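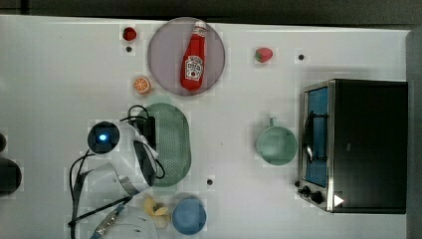
*Tuulikki Leinonen · cuaderno de planificación, mesa de cocina · 5 de agosto de 2024*

A ver, retomo donde lo dejé, que fue en mitad de una pelea con el planificador de agarres. La rama sigue siendo `prastthorpe` (sí, Prastthorpe, ya sé que prometí dejar de poner nombres de pueblos a las ramas) y hoy por fin he podido repasar con calma por qué nos salen trayectorias tan feas cuando el brazo está pegado al colador verde.

Lo primero, la colisión. El colador entra en el mapa como una caja sólida, tal cual, y claro, con el efector tan cerca de él el planificador dice que el estado inicial ya es inválido y se niega a arrancar. En julio lo tapamos subiendo la tolerancia, que fue un apaño mío y me lo como yo. Hoy he cambiado la caja por una malla cóncava: paredes, fondo y ya está, sin modelar los agujeros. De 71 arranques lanzados en simulación desde posturas parecidas, me rechaza 14. Sigue siendo mucho, pero antes era un desastre.

De esos 14 he mirado unos cuantos a mano y casi todos vienen por los cables. ¡Los dichosos cables! Caen en bucle por encima del borde del colador y el modelo del robot no sabe que existen. Lo que he hecho es colgarle a la muñeca una cápsula gorda que hace de "zona de cable", y ahora el planificador se pasa de prudente y da unas vueltas larguísimas para ir a por cualquier cosa del otro lado de la mesa. Prefiero eso a un tirón, pero hay que afinarla. Idea para mañana: que el radio de la cápsula dependa del giro de la última articulación.

Luego, percepción. El plato con la botella roja de kétchup encima me tiene frita. El segmentador los funde en un solo objeto cuando la nube viene de arriba, le ajusta un cilindro bajísimo y propone agarrar... el borde del plato. He probado a separar primero por color y después por altura y mejora bastante (el rojo sobre ese gris lavanda se distingue de maravilla), aunque me da miedo que sea un truco que solo funcione con este plato. Apuntado para que lo vea alguien con más cabeza que yo.

Con la fresa de hojas verdes, ningún problema. Con la cosita rojo oscuro del borde de arriba, a la izquierda del plato, el clasificador duda entre fresa y frambuesa, ¡y yo también!, así que de momento la he dejado con la etiqueta genérica `fruta_roja` y a correr. Los puntitos negros de la mesa ya no salen como objetos: filtro de altura mínima y fuera.

La taza verde menta es mi favorita, porque con el asa hacia la parte de arriba de la mesa el estimador de orientación da un valor estable y no me baila entre fotogramas. La usaré de referencia para comparar versiones.

El horno negro va como obstáculo fijo, con margen propio. Lo que no he tocado es la puerta: el cristal nos mete puntos fantasma por detrás del plano, y hoy simplemente recorto todo lo que cae ahí dentro. Si queremos planificar algo con la rejilla habrá que hacerlo bien, con la puerta como articulación de verdad.

Números sueltos para no perderlos:

- semilla de las pruebas: 1348
- tiempo de planificación: unos 19 milisegundos de mediana con la malla nueva, sin contar el suavizado
- configuración guardada como `lornville_malla_b`

Ojo si cogéis esa configuración, que lleva activado el registro detallado y llena el disco que da gusto. Lo desactivo en cuanto cierre lo de la cápsula.

Pendiente:

- [ ] radio variable en la zona de cable
- [ ] quitar la tolerancia de julio (¡de verdad esta vez!)
- [ ] probar la separación plato/botella con otro plato
- [ ] preguntar si el visor Drernatberg ya dibuja mallas cóncavas o sigue rellenándolas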